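Puvville Interior Products
Wall Systems > Plank Paneling > Drullalora

Drullalora Horizontal Plank Paneling, Mixed Ponis Finish
Article 358
Product sheet revised 6/11/19

Drullalora is a wood-look plank system for interior walls. It is supplied for dry rooms: offices, meeting rooms, training rooms, corridors and reception areas. The planks are laid horizontally in staggered rows and can run the full height of a wall or stop at a sill line below interior glazing.

The Ponis finish is a mix of brown, tan and grayish planks with a weathered, reclaimed texture. Tones are mixed in the carton at the plant. Planks from the same carton are meant to be used in the order they come out, with one correction allowed: where two planks of the same tone would meet end to end, swap one of them for the next plank in the stack.

Dimensions

Long plank: 2100 mm
Short plank: 1000 mm
Thickness: 7 mm
Edges: square, all four sides
Orientation: horizontal only

Long and short planks share the same height and can be combined in any row. Most layouts use long planks for the field and short planks for row starts. End joints in neighboring rows must not line up. Offcuts from the end of one row may start a later row if the cut end is placed in the corner or under a trim.

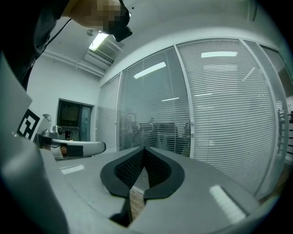

Ceiling conditions matter mainly where the paneling goes full height. A plain white ceiling with fluorescent fixtures gives even light across the boards, and the texture reads as fairly flat. Fixtures mounted close to the wall throw light down the face and bring out every ridge and every joint. If the fixtures are close to the wall, set the top row first in a dry layout and look at it with the lights on before any adhesive is opened. Gaps that pass at bench level can be visible from across the room in that light.

Substrate

Gypsum board, plaster, plywood and sound painted masonry are acceptable. Remove wallpaper. Fill holes and sand off runs or drips in old paint. Check the wall with a straightedge in both directions and correct hollows with filler before starting. Glossy paint must be dulled with an abrasive pad and wiped clean.

New plaster and new masonry need to be fully dry. Drullalora should not be fitted to the inside face of an outside wall with a known moisture problem, and it is not suitable for showers, steam rooms or the area behind a cooktop.

Store cartons flat in the room where they will be used, with the wrap opened at both ends, until the planks have reached room temperature. Do not lean them against a wall.

Installation below a glass wall

A common arrangement is paneling on the lower wall with glazing above. The top row ends under the glazing frame, and the join is closed with the Rugemalira cap trim (ordered separately).

Strike a level line from the underside of the frame. Do not measure up from the floor. Work down from this line and let any uneven cut fall in the bottom row, where the baseboard covers it. If the cut in the bottom row would be less than half a plank, reduce the top row to even out the two.

Leave an expansion gap at the frame. The cap trim bridges it. Do not fill the gap with sealant, and do not screw the trim through into the frame.

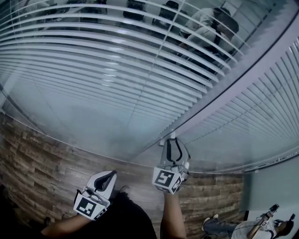
Horizontal venetian blinds over the glazing need clearance at the bottom rail. Lower the blinds fully and mark where the bottom rail rests before fixing the cap trim. The rail should hang free of the trim or sit flat on it along its whole length. A rail that catches on the front lip will mark the finish over time. White blinds pair well with any Ponis mix, and the slat lines run parallel to the plank joints, so a top row that is out of level will show quickly against them.

Fixing

Apply panel adhesive to the back of the plank in vertical beads. Press the plank into place, slide it up to the row above and hold it with painter's tape or finish nails until the adhesive grips. Nails go near the ends, in the darker parts of the texture. Wipe off squeezed-out adhesive at once with a dry cloth and then a damp one.

At outlets and switches, turn off the circuit, pull the device forward and cut the plank to the box. Use box extenders where local code calls for them. Inside corners are butted. Outside corners take the Rugemalira corner trim. Mitered outside corners are possible but are not covered by the product warranty.

Cutting

Fine-tooth hand saw, miter saw or jigsaw. Cut face up with a hand saw or miter saw and face down with a jigsaw. Wear eye protection and a dust mask.

Cleaning

Dust with a soft brush attachment. Remove marks with a damp cloth and mild dish soap, wiping along the length of the plank. No steam cleaners, wax, furniture polish or abrasive pads. Tape residue should be lifted with warm soapy water; solvent cleaners can dull the surface.

Replacing a plank

Score the joints, split the damaged plank lengthwise with a chisel and remove it from the center outward. Scrape the wall clean before gluing in the new plank. Keep one unopened carton from the original order for this purpose. Later production may differ slightly in tone. Cartons shipped before July carry the older label, but the planks are the same.

Accessories

Rugemalira cap trim
Rugemalira corner trim
Ponis touch-up stick, brown, tan or gray

Samples and layout drawings: Lotte De Smet, technical desk, Puvville. Please state the wall length, the height to the underside of any glazing and the article number.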